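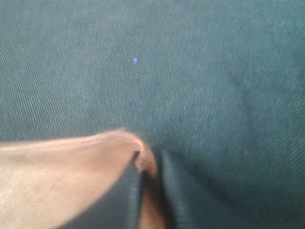 Sergé Mindau, coloris bleu canard profond

Voilà un tissu que nos clientes et clients nous réclament depuis le mois de mars, et nous sommes bien contents de pouvoir enfin vous le proposer au mètre ! Le Mindau est un sergé de la maison Panuner, avec ces fines côtes en diagonale que l'on aime tant retrouver sur les vêtements de travail, les tabliers solides et les sacs que l'on traîne partout. Le coloris se situe quelque part entre le bleu et le vert, plus gris à la lumière directe, plus soutenu dans l'ombre (les photos d'écran étant ce qu'elles sont, demandez un échantillon si vous devez l'assortir à un autre coupon).

Côté composition, c'est un coton pur, 200 g/m², assez souple pour un pantalon d'été ou une surchemise, assez tenu pour une housse de coussin. Il se coupe bien, il se repasse bien, et il s'adoucit joliment au fil des lavages. Nous l'avons cousu à l'atelier avec une aiguille de 90 et un fil polyester tout simple, sans le moindre souci.

Laize : 151 cm
Poids : 200 g/m²
Armure : sergé
Référence : 3839
Prix : 12 € le mètre
Vente par tranche de 50 cm, en un seul morceau

Pensez à le laver une première fois avant la coupe, à 30 degrés, avec des couleurs proches. Comme tous les tissus foncés, il retient volontiers les petites peluches et les bouts de fil : un coup de brosse ou de rouleau adhésif avant de tracer, et vous serez tranquille. Coupez toutes vos pièces dans le même sens, la diagonale se remarque vite sur un devant de veste !

Pour les doublures, nous l'aimons beaucoup avec la popeline Cumis écrue, et les boutons Adeyemi en corozo lui vont à ravir. Échantillon gratuit sur simple demande, dans la limite de trois par commande.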